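Lists Home | Archive | Threads | By author | Search | Log in

We use cookies to keep you signed in and to count visits to the archive. Accept all | Manage settings

[kitchen-bench] Re: Budget for second arm – what do we really need?

From: Forough Sharifi
To: kitchen-bench list

Mojtaba, all,

Quick answers inline, I have a meeting at half past and the form wants locking before the end of March. Sorry for typos.

Mojtaba Ghaffari wrote:
> Before I put numbers in the form can someone tell me what the second
> arm is for. I have three quotes in my folder and they don't describe
> the same thing. Basodis quote an arm with gripper and wrist camera as
> one line. Semon quote the arm bare. Buckley only do the grippers and
> the mounts. I can't compare them as they stand.

Second arm is so we can run the toy kitchen table and the drawer table at once. At the moment it's one or the other and changing over eats the morning. Not for two-armed tasks, I know that's been talked about in the corridor. Different project, different money. Please don't let anybody write "bimanual" on the form or it goes to a different panel and we wait till autumn.

On comparing: take Semon bare, add Buckley gripper, add Buckley wrist mount, add a camera of the kind we already have. Put that next to Basodis complete. Those are the two columns. Everything else is noise.

> Is the wrist camera optional? It would save a fair bit if we left it
> off and used the one on the stand.

No. Not optional. The stand camera loses the object as soon as the hand comes over the top of it, and on the toy kitchen that's most of the task. The wrist view is the one we label from. If money is tight, drop the stand camera on the second table and keep the wrist one.

Same thing for the gripper. There was a suggestion to go for the cheaper pair of fingers, the short ones. Please look at the sort of thing we're picking up before anyone agrees to it:

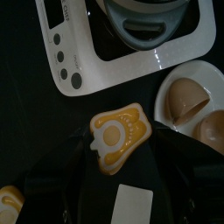
Toy kitchen table, wrist camera. Egg on toast in the fingers, food processor and plate behind.

Flat pieces like the toast are what decides it. The short fingers in the Buckley catalogue are made for boxes and bottles. I asked if they'd lend us a pair to try and they said yes, but only after a purchase order, so that's no use to anyone. Go with the long ones. If they turn out wrong we can swap the tips, the tips are cheap and they're in the spares line anyway.

While I'm on fingers – black ones on a black table top are a pain for the labelling. You can see it for yourself, hand and table go into one another. I'd like a lighter table covering for the second table. It's a roll of mat, it doesn't need a quote, put it under consumables. Don't ask Basodis for coloured fingers, they'll charge for a special.

> What about the toys? Someone has put a full second kitchen set in the
> list. Do we need to buy everything twice?

Yes to a second set, no to a full one. We don't need another food processor with its jug, they can live on table one. What wears out or goes missing is the small food. So: more toast, more eggs with the shells, more plates. The shell halves especially, they roll off and end up under the bench. Get the same make as now, please. Mixed sets look fine to us but then half the recordings have one kind of egg and half the other and someone has to sort it out later, and that someone is me.

I'd put 80 pounds against toys. It's under the limit for the card so it can be bought straight away without waiting for the rest.

> Service contract: Basodis want it for the full term, Semon let you
> buy it by the year. Which?

By the year if we go Semon. If we go Basodis it's in the price and there's no arguing, I tried last time. Ask them both in writing what happens when a wrist cable goes, because that's what goes. On the arm we have it's been the cable to the camera, 2 times, and both times it was counted as "accessory" and we paid. I want the word cable in the contract somewhere. Sivar across the yard had the same trouble and they got it added, so it can be done.

> Delivery. Basodis say 9 weeks. Semon don't say.

9 weeks from the order, not from when we send the form. Add the finance people's time on top. Ring Semon rather than mail them, they answer the phone.

> And where does it go? Room 109 has the bench but facilities tell me
> the sockets on the far wall are already loaded.

109 is right. The sockets thing I didn't know. Can you find out if that's the whole wall or just the double one by the door? If it's the wall we need an electrician on the form too and it has to come from this year's money. Do that one first, before the quotes, it's the only thing here that can really hold us up. The arm can sit in its box for a bit, but it can't run off an extension lead, safety walked round last time and were not amused.

Also nobody has budgeted for the second emergency stop. It isn't in the Semon quote, I checked. Basodis I think include one but the PDF is badly laid out and I gave up on page four. Check it please.

So the lines for the form, in the order I'd like them:

- arm
- gripper with long fingers, plus spare tips
- wrist mount and wrist camera
- wrist cable, one spare, on its own line so it's not lost
- emergency stop if not included
- electrician if needed
- table covering
- small toy food, plates (card purchase, mention it but leave out of the total)
- service, first year

Things NOT on the form: second food processor, stand camera, coloured fingers, anything with two arms in the title, the big storage rack. I like the rack. We can't have the rack.

One more thing on time. Whoever sets up the second arm needs a clear week for it, mounting and calibrating and getting the wrist camera talking to the recorder, and there's no line for that because it's one of us. Please plan it anyway. Last time we pretended it was an afternoon and table one was down for most of the month as a result, half the cables were borrowed off it. I'll do it if no one else wants to, but then I'm not labelling that week and the backlog waits.

My own preference, as you asked me on the stairs: Semon with the Buckley parts. More bits of paper and we have to bolt it together ourselfs, but when something breaks we replace the bit that broke. With Basodis the whole wrist goes back to them. If the two columns come out very far apart in favour of Basodis I'll shut up about it.

> I'll need a paragraph of justification in plain words. Finance won't
> read anything with "manipulation" in it.

Try this, change what you like:

"The group records a robot arm picking up and placing household objects, using toy food and kitchen items on a table. We have one arm shared between two tables. A second arm would let both tables be used at the same time and would end the weekly changeover. The request covers the arm, its gripper and camera, the safety stop and the first year of service."

If they ask why toys, tell them toys don't go off and don't spill. That was enough for the last panel.

Send me the two columns when you have them, even half filled. I'm around till four and then on the train with bad signal. If the sockets answer comes back bad just phone.

Forough

Previous message | Next message | Reply to list | Unsubscribe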